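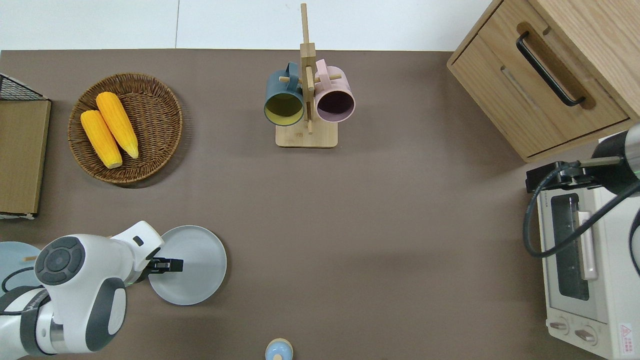 Détartrer une bouilloire électrique et en assurer l'entretien courant

Fiche pratique du service Vie domestique de l'association Tovar
Mise à jour : 27 septembre 2026

La présente fiche s'adresse aux adhérents dont le logement est alimenté en eau calcaire. Elle concerne les bouilloires à résistance cachée. Les modèles à résistance apparente se traitent de la même manière, avec un rinçage supplémentaire.

Matériel nécessaire
Acide citrique alimentaire en poudre
Une cuillère à soupe
Une éponge non abrasive
Un chiffon sec

Préparation
Débrancher l'appareil et le laisser refroidir complètement. Retirer le filtre du bec verseur lorsqu'il est amovible et le placer dans un bol. Vider l'eau résiduelle ainsi que les particules de tartre détachées.

Détartrage
1. Verser 500 ml d'eau froide dans la cuve.
2. Ajouter une cuillère à soupe rase d'acide citrique et remuer jusqu'à dissolution. La poudre ne doit pas être versée dans une eau bouillante, au risque de provoquer une projection.
3. Replacer la bouilloire sur son socle, chauffer sans atteindre l'ébullition, puis débrancher.
4. Verser une petite quantité de la solution sur le filtre et laisser agir le reste dans la cuve pendant vingt minutes.
5. Vider, passer l'éponge sur les parois et rincer deux fois à l'eau claire.
6. Faire bouillir une pleine cuve d'eau et la jeter avant de remettre l'appareil en service.

Le socle et le connecteur ne doivent en aucun cas être immergés. Ils sont essuyés au chiffon sec.

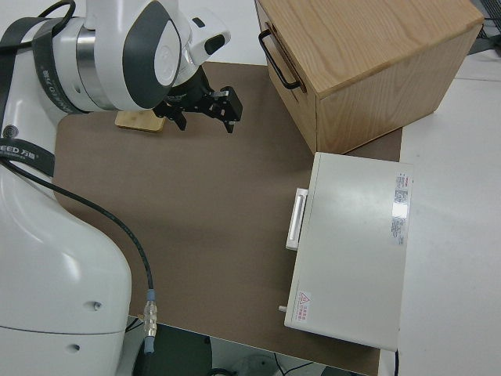 Cirilo Rosales fait observer que le vinaigre blanc lui donne satisfaction depuis des années et demande s'il convient d'y renoncer. Le vinaigre demeure admis, à parts égales avec l'eau. Il laisse toutefois une odeur plus tenace et impose de renouveler l'étape 6. Les deux produits ne sont pas mélangés entre eux, ni associés à de l'eau de Javel.

Fréquence
Un détartrage toutes les 8 semaines suffit pour un usage quotidien. En eau très dure, l'intervalle est ramené à 4 semaines. Il est recommandé de ne pas laisser d'eau stagner dans la cuve pendant la nuit.

Les adhérents souhaitant faire mesurer la dureté de leur eau peuvent déposer un échantillon à l'accueil jusqu'à la fin du mois de décembre.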